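Keeping the home network out of trouble: what I do at my kitchen table

I'm not a computer person by trade. I run a very small website for my knitting patterns, my husband has his fishing log online, and between the two of us and the kids we have more passwords and gadgets than I care to think about. A couple of years ago somebody got into my site through an old contact form and filled it with ads for sunglasses. It took me most of May to clean up, and I've been a bit of a nag about this stuff ever since. So these are my tips, in no special order, written down mostly so my sister stops calling me at dinner.

Start with the email account

If you only have ten minutes, spend them on your email. Every other account you own sends its "forgot your password" link there, so whoever has your inbox has the lot. Give it a long password you use nowhere else and turn on two-step login. I use an app on my phone for the codes, and I printed the backup codes and put them in the recipe box, behind the soups. (Please don't leave them in a file on your desktop called "codes." I did that for a year.)

Check the recovery phone number while you're in there. Mine was still set to a number I gave up when we moved!

Passwords, the lazy way

I held out against password managers for ages and kept a spiral notebook in the junk drawer instead. A notebook is fine, really, as long as it stays home and you can read your own handwriting. I couldn't. I moved everything over on a rainy afternoon, all 67 logins, and I'd say half of them were for shops I'd bought from once and forgotten. Those I closed.

For the one password you have to remember, string together four or five words that have no business being next to each other. Leave out pets, birthdays and your street. My daughter wanted ours to be a song lyric and I said no, she sings it all day long.

The router gets a visit too

Ours sits on top of the bookcase and I'd never logged into it before the sunglasses business. The address and the starting password are often on a sticker underneath, so take a picture of the sticker with your phone before you start. Then:

Change the admin password. It's a separate thing from the Wi-Fi password, and I mixed them up the first time and locked myself out for an evening.

Look for a firmware update. On some routers it's hiding under "System" or "Tools" and you have to press a button yourself. Don't unplug it halfway, even if it seems stuck. Go fold some towels.

Turn off remote management unless you know you use it.

Make a guest network and put the TV, the printer and the talking speaker on it. Mine is called Brorkby, and the main one is Kurnik. Neither of those tells the neighbors who we are, which is what you want in a network name. The people across the road have their full last name and apartment number in theirs and I itch every time I see it.

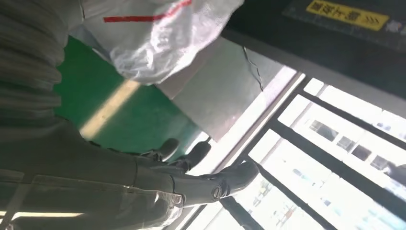
If you have a website, even a tiny one

Log in to your hosting account and turn on two-step login there as well. I had it on my blog and never once thought about the hosting account underneath, which can delete the whole thing. Mine was wide open with a password from my college days.

After that, go through your plugins with a trash bag, so to speak. I had 12 and needed four. A plugin you've switched off can still have a hole in it, so delete it properly. The same goes for themes you tried for one weekend and didn't like.

Updates I do with my second cup of coffee, once a week. I make a backup first, then update, then click around the site to see that the pattern pages still open. When my gallery broke last time I just put the backup back and waited for the next version. No tears.

And keep a copy of the backup away from the host. I have a folder on an external drive named Fandar (all my drives have silly names, the old one was Bangera) and I plug it in only for backups. If it's always plugged in, anything nasty that gets on the computer can get on the drive too.

Emails that want you to hurry

I get fake ones that say my domain is about to expire, my storage is full, my account will be closed by tonight. Some of them are very well done these days, with the right logo and everything. My rule is that I never click. I close the email, open the browser, type in the host's address myself and look in my account. If something's due, it'll be showing there. I've had one bill that looked so good I had my card out on the table already, and then I noticed the address it came from ended in a string of gibberish and 2237.

Show the kids and the grandparents one or two of these. My mother now forwards me hers with a row of question marks and she hasn't been wrong yet.

Old phones and laptops

Don't give them away until you've signed out of everything and done a factory reset. Take out the SIM and the little memory card. If it's an old laptop with a hard drive that won't start up, I unscrew the back and take the drive out before the rest goes to recycling. Keep the screws in an egg cup or you'll be finding them with your bare feet.

My little calendar

I tried reminders on the phone and swiped them all away. What works for me is a card inside the cupboard door, next to the one for the water filter. On it I've got: plugins and backup every week, router update every other month, and once a year a look through the password list to close what I don't use. Last time I got rid of 9 more accounts, including a pizza place in a town we only drove through.

If you get stuck on the router part, look up the model number with the word "manual" after it and go to the maker's own site. Some of those other manual sites want you to install something first. Don't.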